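Ticket 221: Coincidence rate drops overnight on the Jurnance muon telescope
Status: open, workaround in place
Reported by: Clotilde Delorme
Assigned to: Nesrin Taşdemir
Opened: Jun 10, 2020

Problem as reported
The threefold coincidence rate on the Bratbridge telescope falls during the night and comes back by mid-morning. I first saw it in the May runs and put it down to pressure, but the barometric correction barely moves it. The singles rates on the top and bottom paddles are flat. The middle paddle is flat too until the drop starts, then it gets noisy. Raltlow shows no errors and the run closes normally. Run summaries are on Yaman in the usual directory.

Nesrin
Looked at the summaries. Pressure can't do this, the drop is too sharp at the start. Can you send the raw hit times for one bad night and one good one? The summary files throw away anything outside the coincidence window, so I can't tell whether the middle hits are missing or just late.

Clotilde
Copied both to Yaman. The good night is from before the crate was moved to the lower shelf. I don't know if that matters.

Nesrin
It might. On the good night the middle paddle hits sit in a clean peak 8 ns after the top. On the bad night the peak starts in the same place, then slides to 26 ns and widens. That puts a lot of them outside the window. So the muons are still being seen and we are dropping them at the coincidence stage.

Two things could shift the time like that. One is the discriminator threshold drifting up, which makes small pulses cross late. I don't believe that would give 18 ns by itself. The other is the delay setting on channel 3 not being held.

Please try the following, in this order, and run for one night after each:
1. Swap the signal cables for channels 2 and 3 at the crate end only. Change the channel map in Raltlow to match.
2. Put the cables back and swap the two discriminator channels.
3. Leave the hardware alone and reload the delay table by hand once the drop has started.

Clotilde
Step 1: no change, the slow hits stay with channel 3. So the cable and paddle are fine.
Step 2: same result. The slow hits did not follow the discriminator.
Step 3: reloaded the table after the rate had dropped. The peak went straight back to where it should be and stayed there for about 3 hours, then slid again.

Nesrin
Good, that leaves the delay register. Raltlow writes the table once at run start and never reads it back, so a register that loses its value goes unnoticed. I have added a script that reads all the delays every few minutes and rewrites any that differ. It logs each rewrite with a time stamp. This is a workaround – the board still needs looking at.

For the May data, don't throw it away. The raw times are good and the coincidences can be rebuilt offline with a wider window. You will need to redo the accidental subtraction for those runs, as the old value was worked out for the narrow window.

Clotilde
Script has been running since last night. Rate is flat so far. The log shows rewrites on channel 3 only, most of them before sunrise. I will start the May reprocessing on Yaman and keep the two sets of files apart until you have checked the accidentals.

Nesrin
Fine. Leaving this open until the board has been swapped. Please note the crate temperature by hand at the start and end of each run until then, and attach the rewrite log here when the week's runs are done.

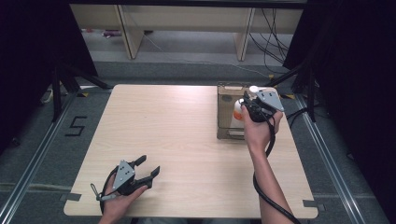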